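Section 4: Descaling, Cleaning and the Art of Leaving It Alone

Grornelwood Water Softener, household model. Revised February 2021.

If you have reached Section 4, the softener is on the wall, the valves are the right way round and the carpet is dry. Well done. If any of those is untrue, go back to Section 3 and read the part you skipped.

4.1 Before you switch to soft water

Soft water will start loosening the scale that hard water left behind in your pipes. For the first few weeks you may find white grit in the kettle, the shower head and the toothbrush mug. It is harmless. It is also the house giving back several years of your local reservoir, so be patient with it.

1. Check that the bypass valve is set to BYPASS. The lever should lie across the pipe.
2. Open the cold tap nearest the softener and let it run until the water is clear.
3. Unscrew the little mesh filters from the ends of your taps and put them in a saucer. Put the saucer somewhere you will remember.
4. Turn the lever to SERVICE, slowly. A quick turn makes the pipes bang, and you will be blamed for it upstairs.
5. Run each cold tap in turn, starting with the lowest in the house.
6. Refit the mesh filters.

Note: The kitchen drinking tap should be on its own unsoftened branch. If your plumber told you this was optional, get a second plumber.

4.2 Appliances

Anything that heats water will need less detergent than before. Most people go on using the old amount out of loyalty, and then ring us about the foam.

1. Halve the detergent for the first wash.
2. Run one hot cycle with nothing in the machine and no detergent at all.
3. When it has finished, open the door and look at the rubber seal. Wipe away any grit with a damp cloth.
4. If the clothes come out clean, keep to the smaller dose. If they don't, add a little back. A little.

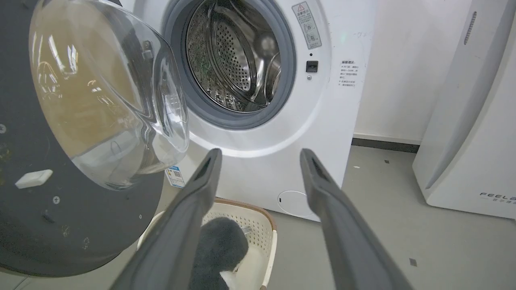

Fig. 4a. Washing machine with the door open, showing the rubber seal and drum.

Caution: Do not put softener salt in the washing machine, the dishwasher or the iron. Dishwashers have their own salt and their own opinions. Use what their makers tell you to use.

Dishwashers with a hardness setting should be turned down to the lowest figure. The setting is usually hidden behind a combination of buttons that must be held down while the door is shut, by someone with three hands. The dishwasher's own manual will explain, at length.

4.3 Setting the hardness

The control panel asks for a number. It wants the hardness of your incoming water in parts per million, and it won't take "quite hard" for an answer. Use the test strip in the envelope marked Rizzi.

1. Dip the strip in untreated water for one second and shake it.
2. Wait until the colours settle, then compare them with the card. Do this by daylight. Under a yellow bulb every house in the country has the same water.
3. Enter the number. A reading of 203 is entered as 203.
4. Press and hold SET until the panel beeps.

If the panel shows fault code 82, it believes the tank is out of salt. It is nearly always right.

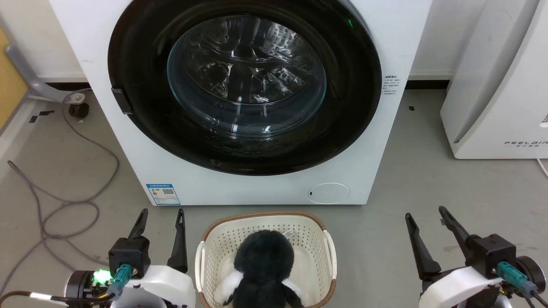
Regeneration is set at the factory for the small hours, and we suggest you leave it there. The softener will gurgle for a while and then stop. Water drawn during this time will be hard, so an overnight wash is best moved to the evening. Anyone who sleeps next to the utility room will get used to the noise, or will move.

4.4 Salt

1. Lift the lid. Look in. If you can see water above the salt, add salt.
2. Use tablets or blocks, as shown on the inside of the lid, and don't mix them.
3. Fill no higher than the moulded line.
4. Replace the lid properly. Spiders like it in there.

Caution: If the salt has set into a solid bridge, break it up with the handle of a wooden spoon. Do not use a screwdriver. The tank has an inside and an outside and we would like to keep them apart.

For spare parts, quote part group 9 and the serial number under the lid. Annual servicing is described in Section 5.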